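Staldale Cloth Handling: Data Card and House Rules

1 May 2020
By the Fonura data team
9 min read

Hello, and thank you for picking up this dataset! We know most people go straight to the download folder and come back to the README only when something looks odd, and we have done the same thing plenty of times ourselves. If you can spare a few minutes first, though, please read at least the parts on operator rules and on depth, which answer most of the mail we get.

Staldale is a collection of short recordings of a single arm working on soft items at a table. It was put together at Fonura, in the Berndale workshop, and it grew out of an older set called Hunt that we no longer hand out (the labels had drifted too far, and patching them would have taken longer than starting over). The release has 11 task families and 18 hours of recordings, and each family comes with a short text file that gives the instruction in plain words.

What we mean by good practice

There are plenty of formal safety documents for robots, and your own site will have its own version. Please follow those first. What we've written here sits underneath them: the small habits that make one session look like the next, so that a person opening a folder a year from now can trust what is in it.

The work surface

Keep the surface one flat color, and keep everything else off it. We use dark green, and we have been very happy with it, as tan and pale cloth stand out well and the edges are easy to label. Items that are waiting their turn go in an open box beyond the far edge, never beside the arm. Lay the item down by hand, smooth it flat, step back, and only then hand over control. 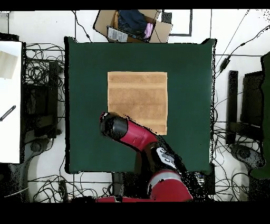 Approach slowly, and come down on a corner or an edge before you try the middle of anything. Our operators are asked to pause for two seconds above the item before contact. It feels like forever when you are the one holding the controls, we know! But that little pause gives the labelers a clean place to mark the start of the touch, and it gives everyone in the room a chance to call a stop.

Operator rules

- One person drives and one person watches. The watcher has the stop button in hand for the whole take and doesn't read, type or label while the arm is powered.
- Anyone in the room may call a stop, for any reason, and the take ends there. Please don't argue about it until the arm is parked.
- Hands stay off the work surface from the moment control is handed over. If an item slides out of reach, park the arm before you fix it.
- Walk the cables before the first take of the day. Floor cables may be messy, and ours often are, but none of them may cross the working surface or lie where the arm can catch them.
- Press lightly. Soft items will forgive a lot, and that makes it easy to get into the habit of leaning on them, which you will regret the first time you switch to something stiff.
- Keep failed takes. Mark them as failed in the notes file and move on. We would much rather have an honest miss than a folder full of perfect folds.

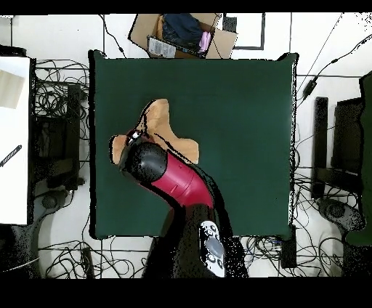

Depth and missing values

Depth is stored next to color, and it has holes in it. You will find speckled black patches along the outline of the arm, most of all near dark or shiny parts. We have left these as they came. An earlier build filled them in, and the filled values looked so believable that people trained on them without knowing, so please treat black as "no reading" and mask it before you compute anything. Black bands at the top and bottom of a picture should be masked too.

Labels

Every take was labeled by two people working apart. Where they disagreed on when contact began, we kept both marks and flagged the take. Item names are deliberately broad (towel, cloth, foam piece), so if you need a finer split you will have to add it yourself, and we would love to see it if you do.

Known gaps

Lighting hardly changes. There is one arm and one room. Clear plastic and wet cloth are not covered at all, and more than one reader has asked for them, so they are on the list for the next release.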